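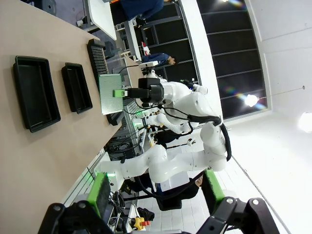
パンはなぜふくらむのか

パンの生地は、小麦粉、水、塩、酵母(こうぼ)をまぜて作ります。まぜた直後の生地は小さく、かたいかたまりです。時間がたつと体積がふえ、焼くとさらに大きくなります。このページでは、生地の中で起きていることを順番に説明します。

1 酵母とは何か

酵母は、とても小さな生き物です。植物でも動物でもなく、カビやキノコと同じ「菌類(きんるい)」に入ります。1個の大きさは1ミリメートルの100分の1より小さく、目では見えません。

店で売られているドライイーストは、酵母を乾燥(かんそう)させたものです。乾燥しているあいだ、酵母はほとんど活動しません。水分と適当な温度があると、ふたたび活動を始めます。

2 発酵(はっこう)

酵母は糖(とう)を取りこみ、二酸化炭素とアルコールを出します。このはたらきを発酵といいます。

砂糖を入れない生地でも発酵は進みます。小麦粉にはでんぷんがふくまれ、その一部が酵素(こうそ)によって糖に変わるからです。酵素とは、物質の変化を速く進めるはたらきをもつ、たんぱく質のなかまです。

発酵でできたアルコールの多くは、焼くときに蒸発(じょうはつ)します。二酸化炭素は気体なので、生地の中にあわとしてたまります。

3 グルテン

気体が外へ逃げてしまえば、生地はふくらみません。気体をとじこめているのは、グルテンという物質です。

小麦粉には、グリアジンとグルテニンという2種類のたんぱく質がふくまれています。水を加えてこねると、この2つが結びつき、あみのようなつくりになります。これがグルテンです。グルテンにはのびる性質と、もとにもどろうとする性質の両方があります。

小麦粉は、たんぱく質の多いものから順に、強力粉、中力粉、薄力粉と分けられます。パンには強力粉を使うことが多く、ケーキには薄力粉を使うことが多いです。米粉にはグルテンになるたんぱく質がないため、米粉だけのパンは別の方法で気体をとじこめます。

4 温度の影響

酵母のはたらきは、温度によって変わります。

冷蔵庫の中(5度前後):とてもおそい
25度から35度:活発になる
45度以上:弱くなる
60度以上:ほとんどが死ぬ

冬に生地がふくらみにくいのは、部屋の温度が低いためです。12月の台所と夏の台所では、同じ配合でも発酵にかかる時間がちがいます。レシピに「1時間」と書いてあっても、時間だけで決めず、生地の大きさも見て判断します。

5 塩の役目

塩には味をつけるほかに、2つの役目があります。1つは、グルテンをひきしめて生地をべたつきにくくすることです。もう1つは、発酵が速く進みすぎないようにすることです。塩が多すぎると、酵母は水分をうばわれて活動できなくなります。

6 オーブンの中で起こること

生地をオーブンに入れると、はじめの数分で急に大きくなります。これを「窯(かま)のび」といいます。原因は次のとおりです。

・気体は温度が上がると体積がふえる
・水に溶けていた二酸化炭素が気体になって出てくる
・水やアルコールが蒸発して気体になる
・酵母が、死ぬ温度になるまで発酵を続ける

温度がさらに上がると、でんぷんが水をすってやわらかくなり、たんぱく質はかたまります。こうしてパンの形が決まります。表面は乾いて温度が高くなり、茶色になります。茶色になるのは、糖とアミノ酸が反応するためで、これをメイラード反応とよびます。香ばしいにおいの多くもこの反応でできます。

7 ためしてみよう:温度と発酵

大人といっしょに行ってください。

用意するもの
同じ形のペットボトル 3本
風船 3個
ドライイースト
砂糖
水、冷たい水、40度のお湯
計量スプーン

手順
(1)ボトルに、ドライイースト小さじ1と砂糖小さじ2を入れる。3本とも同じ量にする。
(2)1本目に冷たい水、2本目に部屋と同じ温度の水、3本目に40度のお湯を、それぞれ100ミリリットル入れる。
(3)ふたをしてふり、ふたを外して口に風船をかぶせる。
(4)1本目は冷蔵庫、2本目は机の上、3本目は40度のお湯をはった洗面器に置く。
(5)10分ごとに風船のようすを記録する。最大で1時間続ける。

ボトルのふたをしめたまま置いてはいけません。中の圧力が高くなり、危険です。

記録するときは、時刻、水の温度、風船のまわりの長さを表に書きます。風船のまわりは、ひもを巻いてからその長さを定規ではかります。変える条件は温度だけにし、砂糖やイーストの量は変えません。

8 ことばのまとめ

酵母:糖を取りこんで二酸化炭素とアルコールを出す菌類
発酵:微生物のはたらきで、物質が人の役に立つ別の物質に変わること
グルテン:小麦粉のたんぱく質と水からできる、あみのようなつくりの物質
窯のび:焼きはじめに生地が急に大きくなること

小麦、卵、乳などの食物アレルギーがある人は、生地や粉にさわる前に、かならず家の人に確認してください。

次のページ:ベーキングパウダーと重そうのちがい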